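Wostgate moves hand-held grippers to a fixed pad schedule

Wostgate has changed the way it maintains the hand-held grippers used on its Flondance recording program. Starting this month, every unit goes through a bench check at a set interval, and finger pads are replaced on count instead of on the operator's report.

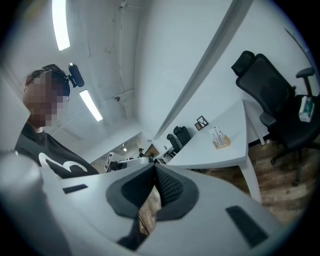
The new interval is 125 recorded sessions. Under the old arrangement a pad stayed in service until someone noticed a slip, and service records show how uneven that was. The shortest-lived pad in the log came out after 136 sessions and the longest after 336. Both were the same part, fitted with the same adhesive.

"Wear shows up in the data well before the operator feels it in the hand," said Eirlys Prydderch, who runs maintenance for the program. "By the time a grasp slips, you already have a run of recordings where the finger closed further than it should have for the same object."

The check is done with the gripper powered down and disconnected. The technician cleans the pad face with a dry nylon brush, then with a lint-free cloth dampened with isopropyl alcohol, and inspects the surface texture under a bench lamp. A pad with flattened texture, a lifted corner or any tear is replaced even if it has not reached its count. Old adhesive is scraped off with a plastic blade. Metal blades were withdrawn in March after two housings were scored.

A new pad is pressed down for one minute and left overnight before use. The first session after a change is marked in the log so that it can be separated from the others if the opening values drift.

Cable strain is checked at the same time. The technician flexes the lead at the point of entry while watching the signal on the Skistus logging software, and any dropout sends the unit back for a new lead. Housing screws are tightened by hand with a preset driver, and the finger travel is run from fully open to fully closed five times. If the closed position does not repeat, the zero is set again and the five cycles are repeated.

The camera mount is left alone unless the lens has moved. Taking it off means a full recalibration against the target board, a job that ties up the bench for most of a morning.

Replacement pads come from Trnka, which cuts them to Wostgate's drawing. The current order is for 301 pieces, enough to cover all units through the end of the program with a small reserve. Pads from different batches are not mixed on one gripper.

Operators keep one task of their own. Before each session they wipe the pads, open and close the gripper once and look for loose edges. Anything unusual goes on the card in the unit's case, and the gripper is set aside until it has been to the bench.

Bench checks are booked on Friday afternoons. Units that reach their count earlier in the week are swapped for a spare. The revised procedure and the pad drawing are available from the maintenance desk.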